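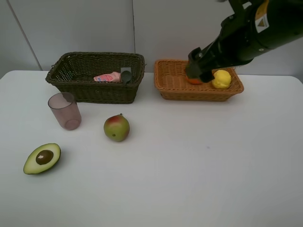
Ticket: Plallitz pick-and-sort eval, wrist view ablation
Project: Tamirix
Component: Pinomov policy, Haldane logging stack
Opened: 06/01/2018
Status: open, workaround in place

Problem
Two-camera policy scores worse than fixed-camera only. Should be the other way round. 11 rollouts per condition, same prompts, same start poses. Fixed only: 5 failures. Fixed + wrist: more than that, and nearly all of them on the avocado half. Orange and lemon fine in both.

What fails
Gripper comes down off center, fruit ends up by the right finger, policy closes anyway. Half gets pushed, no grasp. Cup sometimes nudged after that.

Tried so far
1. Recalibrated wrist cam to gripper. No change.
2. Swapped finger pads. No change, put the old ones back.
3. Checked timestamps in Haldane. Wrist stream lags the fixed one by 3 control steps. Fixed stream is fine.
4. Replayed the April training data – no lag there. So the policy never saw it at train time.
5. Shifted wrist frames back in the loader and re-ran offline. Predicted actions line up agian.

Wrist view for comparison, pit partly out of view, half right up against the right finger:

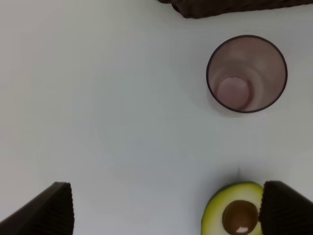

Wrist cam, avocado half at right finger, cup farther up.

Notes
Lag alone doesnt explain why it's always the right side. Maybe the crop – training crop was wider at the bottom, so the half stayed in view longer. Need to test seperately, one change at a time.

Don't quote the April ablation number next to this one. Different crop, not comparable.

Workaround
Hold the fixed frame 3 steps so both streams match. Slower reactions but 2 test rollouts on the avocado both went through. Not enough to report.

Next
Fix buffer in Haldane, re-run all conditions from scratch, same object layout. Then crop test. Leave ticket open till both are in.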